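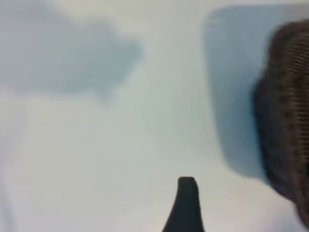
编织篮是怎样做成的
洛里茨(Loritz)手工艺馆 少年读本

适读年级:小学三年级至六年级

编织篮是人类最早学会制作的器物之一。早在人们懂得烧制陶器以前,许多地方的人就已经把草茎、树皮和细枝交叉编在一起,用来装果实、种子和捕到的鱼。今天,家里的餐桌上、玄关的柜子里、面包店的货架上,仍然可以见到编织篮。它的样子和几千年前相比有了不少变化,编织的基本道理却一直沿用下来。

本读本由洛里茨手工艺馆教育部编写,供同学们在参观前后阅读。读本中的词语,凡是第一次出现时加了引号的,在最后的“小词典”里都有说明。同学们可以从头读起,也可以先翻到自己感兴趣的一节。

一、编篮子要用什么材料

能用来编篮子的材料有一个共同点:又长又细,弯曲时不容易断。符合这个条件的植物很多,各地的人会选择自己身边最容易得到的那一种。

柳条是最常见的编织材料之一。用来编篮子的柳树与公园里高大的柳树不同,人们把它们种得很密,每年冬天从根部割下枝条,第二年春天又会长出新的一批。这样长出来的枝条又直又匀,很少分叉。割下来的柳条要按长短分好,扎成捆,再进行后面的处理。

藤是另一种常见材料。藤是一类攀援植物,生长在炎热潮湿的森林里,依靠带刺的茎和叶攀附在大树上,可以长得非常长。藤的外皮光滑坚韧,适合用来捆扎和编椅面;去掉外皮以后,里面的部分叫作“藤芯”,粗细均匀,柔软好用,初学编织的人常常从藤芯学起。

竹子也可以编篮子。竹竿是空心的,不能直接弯来弯去,需要用刀剖成薄薄的长条,叫作“竹篾”。竹篾可以剖得很薄很细,所以竹编能做出非常精细的花纹。我国南方的许多地方都有竹编的传统,筛子、背篓、食盒、灯罩,都可以用竹篾编成。

除此以外,麦秆、玉米皮、灯芯草、棕榈叶和松针也都有人使用。近几十年来,还出现了用纸搓成的纸绳,以及用塑料做成的仿藤条。仿藤条不怕雨淋,常用在户外的桌椅上。

有时候,只看外表很难判断一个篮子是用什么编的。深色的篮子尤其如此,因为颜色会盖住材料本来的纹理。专业人员要拿在手里,看一看断口,摸一摸表面,才能得出结论。同学们在家里遇到不认识的材料,可以先写“编织篮”,等弄清楚了再补上名称。

二、为什么要先泡水

干燥的柳条和藤芯很硬,用力一弯就会裂开。编织以前,人们要把它们放进水里浸泡。水慢慢进入植物的纤维,纤维变软,枝条就能顺从地弯过来。

浸泡的时间要看材料的粗细和种类。细藤芯泡一小会儿就可以用,带皮的粗柳条则要泡上好几天。泡得不够,枝条会断;泡得太久,表面会发黏,颜色也可能变暗。有经验的编织者会抽出一根,在手指上绕一圈,感觉一下它是否合适。

在编织的过程中,材料还会继续变干。所以工作台旁边通常放着一盆水或者一块湿布,每隔一段时间就要把露在外面的枝条润一润。篮子编好以后,放在通风的地方晾干。枝条干了,就会把弯曲的形状固定下来,篮子也就变得结实了。

这里有一件事需要留意。植物材料吸水时会胀大,干燥时会缩小。如果枝条泡得太湿,编的时候看起来很紧密,晾干以后缝隙就会变大,整个篮子摇摇晃晃。因此,许多编织者把材料从水里取出来以后,会先用布包起来放一夜,让水分均匀分布,第二天再动手。

三、经和纬:编织的基本道理

编篮子和织布的道理是相通的。织布时,有一组线固定不动,叫作“经线”;另一组线在经线之间穿来穿去,叫作“纬线”。编篮子时,也有两组材料:一组较粗、较硬,撑起篮子的骨架,叫作“经条”;另一组较细、较软,绕着骨架一圈一圈地穿过去,叫作“纬条”。

最简单的编法是一前一后。纬条从第一根经条的前面经过,从第二根经条的后面经过,再从第三根的前面经过,就这样一直编下去。到了下一圈,次序正好反过来:上一圈在前面的地方,这一圈走后面。两圈互相错开,每一根经条就被前后夹紧了。

为什么这样编出来的东西会牢固呢?原因在于摩擦。每一处交叉的地方,两根枝条都紧紧压在一起,想要滑动,就要克服摩擦力。一处交叉的摩擦力并不大,可是一个篮子上有许许多多处交叉,它们加在一起,力量就很可观。篮子不用钉子,也不用胶水,靠的就是这些交叉。

编织还有一个好处,就是能够分散力量。把一只苹果放进篮子,苹果的重量先压在几根枝条上,这几根枝条又把力量传给与它们交叉的枝条,一层一层传开。即使有一根枝条断了,旁边的枝条还能继续支撑,篮子不会一下子散开。陶罐或玻璃瓶掉在地上容易摔碎,篮子掉在地上,往往只是弹一下。

除了一前一后的编法,还有许多别的方法。用两根纬条互相扭转着向前编,叫作“绞编”,它能把经条箍得很紧,常用在底部和侧面交界的地方。用三根或更多纬条轮流向前编,可以形成斜斜的绳纹,既结实又好看。把两根纬条并在一起编,速度会快一些,横向的条纹也显得更宽。

四、从底到口:一个篮子的诞生

下面以一个普通的篮子为例,看看它是怎样一步一步完成的。

第一步是做底。圆底的篮子,要先把几根粗枝条交叉成十字,用细枝条在中心绕几圈扎牢,再把粗枝条像太阳的光芒一样均匀分开,继续一圈一圈向外编。方底的篮子做法不同,通常要把几根直棍并排夹在木架上,像织一块小席子那样来回编。底部要编得紧密平整,中间最好略微向上拱起,这样放在桌面上时,边缘着地,篮子就不会打转。

第二步是立经条。在底部的边缘,每隔一段距离插入一根长枝条,然后把它们一起向上弯折。为了防止散开,编织者会把这些枝条的顶端暂时捆在一起,看上去像一顶尖尖的帐篷。弯折的地方最容易开裂,动作要慢,有时还要先用工具在弯折处轻轻压一道印。

第三步是编侧壁。纬条绕着立起来的经条一圈一圈向上编,每编几圈,就要用一块沉重的铁条把它们敲紧。篮子的形状就是在这一步决定的。把经条向外推,篮口就会变大;把经条向内收,篮口就会变小;先推后收,侧壁就会鼓起来,像一只圆肚子的罐子。编织者要不时停下来,退后几步看一看,检查左右是否对称。手工编成的篮子,轮廓总会有一点不规则,这正是手工留下的痕迹。

第四步是收口。侧壁编到需要的高度,上面还露着长长的经条。把它们剪掉是不行的,剪掉以后,最上面几圈纬条很快就会松脱。正确的做法是把经条依次弯下来,彼此穿插,编成一道厚厚的边。这道边叫作“篮沿”。篮沿有很多种编法,有的平平的,有的像绳子一样扭转,有的像辫子一样交错。

第五步是安提手。并不是所有的篮子都有提手。放在桌上装面包的篮子不需要提手,拿去买菜的篮子则需要一个结实的提手。提手的两端要深深插进侧壁里,沿着经条一直插到靠近底部的地方,才能承受重量。

最后一步是修剪。编织时接换枝条,会留下许多小小的头。编织者用尖嘴剪刀把它们斜着剪齐,剪口要贴着旁边的经条,既不能太长刺到手,也不能太短而滑脱出来。

五、棕色有多少种

编织篮大多是棕色的,可是棕色这个词包含的颜色实在很多,浅的像饼干,深的几乎接近黑色。要分辨它们,最好的办法是靠近了慢慢看,并且注意光线从哪里来。

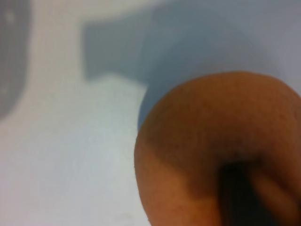 颜色的深浅,首先与材料的处理方法有关。柳条剥去树皮以后晒干,呈奶白色;带着树皮一起煮过再剥皮,树皮里的“单宁”会渗进木质,柳条就变成温暖的橙棕色;完全不剥皮的柳条,颜色从橄榄绿到深棕都有。不过,即使是同一件东西,看上去也很少只有一种棕色。图中这片圆鼓鼓的棕色就是一个例子:它没有光泽,表面带着细密的斑点,上部是较浅的橙褐色,中间横着一道更深的棕色,再往左下方,颜色又重新变浅。同学们如果用彩色铅笔来画它,只拿一支棕色笔是不够的,至少还要准备橙色和红褐色。练习时可以先铺最浅的颜色,再一层一层加深。

染色也会改变篮子的颜色。过去,人们用核桃壳、洋葱皮、茶叶和某些树根煮水来染枝条。核桃壳能染出很深的棕色,洋葱皮能染出金黄色。现在的工厂常常使用调配好的染料,或者在编好以后涂上一层有颜色的漆。涂过漆的枝条表面比较光滑,光照上去会有一点反光;只染色、不上漆的枝条,表面看起来更暗淡。

时间同样会改变颜色。浅色的柳条放在有阳光的房间里,几年以后会变成蜂蜜一样的颜色。有些染过的深色篮子正好相反,晒得久了,颜色会慢慢褪去。手工艺馆的展厅里光线比较暗,就是为了保护这些老篮子,请同学们参观时不要使用闪光灯。

六、篮子上的光与影

编织的表面高低起伏,光线照上去,凸起的地方亮,凹下的地方暗,于是形成一条一条的纹路。即使整个篮子只用一种颜色的枝条编成,也能看到深深浅浅的变化。

想要观察这种变化,可以做一个简单的实验。把篮子放在一张白纸上,关掉房间里的大灯,请大人帮忙打开一盏台灯。先让灯光从正面照过来,篮子上的纹路会显得很浅;再把台灯移到侧面,让光线斜着照过来,纹路马上就清晰了。光线越斜,凸起部分投下的小影子就越长,起伏也就越明显。博物馆的工作人员拍摄藏品时,也常常使用侧面的灯光。

再看看白纸上的影子。灯离得近,影子就大;灯离得远,影子就小。影子的边缘有时清楚,有时模糊,这与灯的大小有关。灯泡很小时,影子的边缘比较清楚;灯罩很大、光线柔和时,影子的边缘就会变得朦胧。影子也不一定是黑色的,在白色的桌面上,它常常是灰色,有时还带一点蓝。

如果篮子编得很疏,光线会从缝隙里穿过去,在纸上留下一片细碎的光斑。如果编得很密,影子就会连成一片。同学们可以把不同篮子的影子描下来,比一比它们有什么不同。

七、篮沿为什么要编得厚

一个篮子最容易损坏的地方,往往是最上面的那一圈。人们拿起篮子时,手抓的是篮沿;把篮子放进柜子时,先碰到的也常常是篮沿。如果这里太薄,用不了多久就会变形。

篮沿编得厚,有两个作用。第一个作用是锁住下面的纬条,使它们不能向上松脱。第二个作用是像一个圆环那样,保持篮口的形状。同学们可以拿一张纸卷成纸筒,用手轻轻一捏,筒口就扁了;如果在筒口外面套上一个用硬纸板做成的圈,再捏就不那么容易了。篮沿起的就是这个圈的作用。
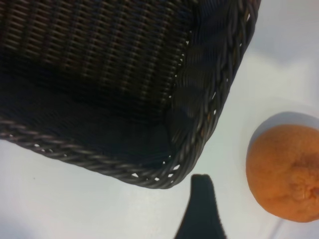 要把篮沿编得又厚又匀,需要很多练习。以辫子形的篮沿为例,编织者先取两三根经条弯下来,各自配上一根同样粗细的枝条,然后让它们成对地互相压过去。每向前走一步,就有一对枝条停下来,又有一对新的枝条加进去。走完一整圈,最后的枝条要穿进最初的枝条下面,使开头和结尾接在一起。接得好的篮沿,很难找到起点。

遇到拐角的地方要格外小心。方形或长方形的篮子,如果拐角做得太尖,枝条在那里要急转弯,容易折断。因此,许多方篮子的角都做成圆的。圆角还有另一个优点:它不容易勾住衣服,碰到手也不会疼。

扭转的枝条之间会留下细小的空隙。把这样的篮子放在浅色的桌面上,低头仔细看,有时能从空隙里看到一点一点的桌面颜色。空隙并不表示篮子没有编好。枝条是圆的,几根圆的东西绕在一起,中间总会有填不满的地方。同学们可以拿几支铅笔捆在一起,从一端看过去,就能明白这个道理。

八、疏与密各有用处

篮子的孔隙有大有小,这要看它用来装什么。

装土豆和洋葱的篮子,孔隙可以大一些。土豆和洋葱需要透气,放在密封的袋子里容易发霉或者发芽。空气从篮子的孔隙里流过,可以带走多余的潮气。捕鱼用的篓子也要有孔隙,提出水面时,水能很快流走,鱼则留在里面。

装米和豆子的篮子就要编得很密,不然粮食会漏出来。有些地方的人用极细的草编成篮子,草吸水以后胀大,把缝隙堵住,甚至可以用来盛水。还有的人在篮子里面涂上一层树脂或者漆,使它不漏水。

放在家里收纳小物件的篮子,多数编得中等疏密。钥匙、发夹、彩色铅笔这样的东西又细又小,有可能从孔隙里滑出去,或者卡在枝条中间。在篮子里垫一块布,就能解决这个问题。垫布还可以拆下来清洗,比清洗篮子本身方便得多。

形状也与用途有关。浅篮子适合放水果和面包,里面的东西一眼就能看到,也不会互相压坏。深篮子适合放毛巾和玩具,占的地方小,装得却多。口小肚大的篮子,里面的东西不容易掉出来,适合背着走山路。人们设计一个篮子时,要先想好用它来做什么,再决定形状、大小和编法。

九、机器能不能编篮子

同学们参观时经常提出这个问题。织布早就可以由机器来完成了,编篮子却仍然主要依靠人的双手。

线是均匀的,每一米都和前一米一样。枝条则不同,一头粗,一头细,有的地方软,有的地方硬。编织者每编一下,都要根据手里的感觉调整用力的大小。篮子又是立体的,编到侧壁时要不断改变方向。这些工作对人来说,练习以后就能做到;要让机器来做,就困难得多。有些材料和部件可以由机器加工,例如把藤芯拉成均匀的粗细,或者把编好的平面材料裁开,再装到框架上。

正因为如此,一个编织篮里往往包含着很长时间的劳动。手工艺馆的“德罗斯特(Droster)长廊”里有一只带盖的大篮子,标签上写明,编织它用了200个小时。也有许多小篮子,熟练的人一天就能编好。篮子的价格不同,常常与所花的时间有关。

十、怎样爱护编织篮

编织篮结实耐用,只要使用得当,可以用上许多年。请同学们记住下面几点。

不要把编织篮长时间放在暖气旁边。枝条太干会变脆,稍微一碰就可能断裂。也不要放在潮湿的角落里,植物材料受潮后容易长霉。

清除灰尘时,用干燥的软毛刷顺着纬条的方向轻轻刷。缝隙深处的灰尘,可以用旧牙刷来刷。如果沾上了污渍,用拧干的湿布擦一擦,然后放在通风处晾干。上过漆的篮子不要用力摩擦,以免把漆擦掉。

搬动装满东西的篮子时,要用双手托住底部。只抓住篮沿的一边,整个重量都会落在那几根枝条上。没有提手的篮子更要注意这一点。

不要站在篮子上,也不要把很重的东西压在空篮子上面。需要把几个篮子叠放起来时,大的放在外面,小的放在里面。

如果有枝条翘了起来,不要用手去拉。先请大人看一看,翘起的部分如果只是多余的小头,可以用剪刀剪平;如果是一整根松脱了,可以用湿布把它润软,再塞回原来的位置。

十一、动手试一试:纸条小篮

没有柳条和藤芯,也可以体会编织的道理。这个活动需要一张较厚的卡纸、几张彩色纸、一把圆头剪刀、一支铅笔、一把直尺和一瓶胶水。使用剪刀时,请有大人在旁边。

先在卡纸中央画一个边长7厘米的正方形,作为篮底。从正方形的四条边向外画出宽度相同的长条,每条边上画的数目要一样。沿着线把长条剪开,剪到正方形的边为止,不要剪断。正方形四个角外面多出来的卡纸也要剪去。

接着把所有长条沿着正方形的边向上折。这些立起来的长条就是经条。为了方便编织,可以把折痕用尺子压一压。

然后把彩色纸裁成细长的纸条,作为纬条。拿一根纬条,从一条边的中间开始,一前一后地穿过经条,绕完一圈后,把两端重叠在一起粘好。第二根纬条从另一条边开始,前后次序与第一根相反。编到拐角时轻轻拉紧,让篮子的侧壁立起来,但是不要拉得太用力,否则篮口会缩进去。

每编完一圈,就用手指把纬条向下推,与下面一圈靠紧。编到离经条顶端还有一小段时停下来。把经条逐根向内或向外折,盖住最上面的一圈纬条,用胶水粘牢。最后再剪一条较宽的卡纸,绕着篮口粘一圈,篮沿就完成了。

完成以后,请同学们试着在里面放几块橡皮,提起来看看篮子有没有变形。再想一想:如果每一圈纬条的前后次序都相同,会发生什么?如果经条换成很软的纸,又会怎样?可以多做几个,把结果记录下来。

十二、到手工艺馆来看什么

洛里茨手工艺馆的常设展览“枝条与手”位于二楼,共陈列编织器物246件。展品按照用途分成厨房、田野、水边和旅途四个部分。每件展品旁边的标签上写有材料和编法,凡是材料尚未确定的,标签上注明“待考”。

一楼的“莫斯廷(Mostine)工作室”设有触摸台。台上的材料和半成品可以用手摸,同学们可以比较带皮柳条与去皮柳条的区别,也可以摸一摸不同编法的篮沿。请在触摸以前洗净双手并擦干,触摸以后把物品放回原处。

三楼的“博滕(Boateng)阅览室”收藏有关手工艺的图书3,000册,其中适合小学生阅读的放在进门左侧的矮书架上。阅览室不外借图书,可以在室内抄写和画图,请使用铅笔。

每年1月,展厅会更换一部分展品,更换期间二楼可能暂时关闭。学校组织参观,请带队老师提前与教育部联系。

小词典

经条:编篮子时撑起骨架的枝条,一般较粗、较硬。

纬条:在经条之间穿来穿去的枝条,一般较细、较软。

经线、纬线:织布时互相交叉的两组线,固定不动的是经线,来回穿过的是纬线。

绞编:用两根纬条一边互相扭转、一边夹住经条的编法。

藤芯:藤去掉外皮以后剩下的部分。

竹篾:把竹子剖开以后得到的薄长条。

篮沿:篮口最上面的一圈边,用来锁住纬条并保持篮口的形状。

单宁:存在于树皮、茶叶和一些果实中的物质,尝起来有涩味,能使木质的颜色变深。

待考:还没有弄清楚,需要继续研究。

想一想,说一说

家里有哪些用编织方法做成的东西?除了篮子,还可以看看椅子、帽子、垫子和门帘。

找一个编织篮,说一说它的篮沿是平的、扭转的,还是像辫子一样交错的。

同样大小的篮子和塑料盒,各适合装什么?请说出理由。

在侧面的灯光下画一个篮子的局部,用三种以上的颜色表现它的深浅。

洛里茨手工艺馆教育部 编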